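Unit 8: Work Surfaces and Small Items
Handout 2, Vonstead Adult Program – Household and Office Care

Reading for this unit: the Asamoah packet, sections 2 and 4. Bring the packet to class. The table exercise counts for 8 points.

A table that gets used every day needs a rule for what stays on it. In this course the rule is one container in reach and nothing else left out overnight. Papers go in the tray, tools go back to the drawer, and cups go to the sink unless they have been given a job as a holder. 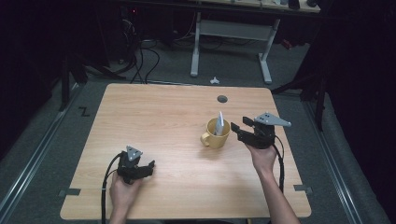
Mugs make good holders for light, upright things. They are heavy at the bottom, they wash easily, and the handle gives you something to grab when you wipe underneath. Choose a color that stands out from the table, the way a yellow mug does on light wood. Place it toward the middle, where an elbow is less likely to catch it. A tall, narrow item will lean and rise above the rim, like the white pointed one in the yellow mug, so leave open space on the side you reach from. Lift it straight up before moving it sideways.

Grommet holes. Many desks have a round hole near the far edge for cords. Keep the holder clear of it. Dust collects around the ring, so clean it with a dry brush first, then a damp cloth.

Wiping order: far edge, sides, middle, near edge. Rounded corners are done last with a folded cloth.

For next class: clear one table at home, pick a holder, and write down what went into it. Hand in on page 57 of the workbook.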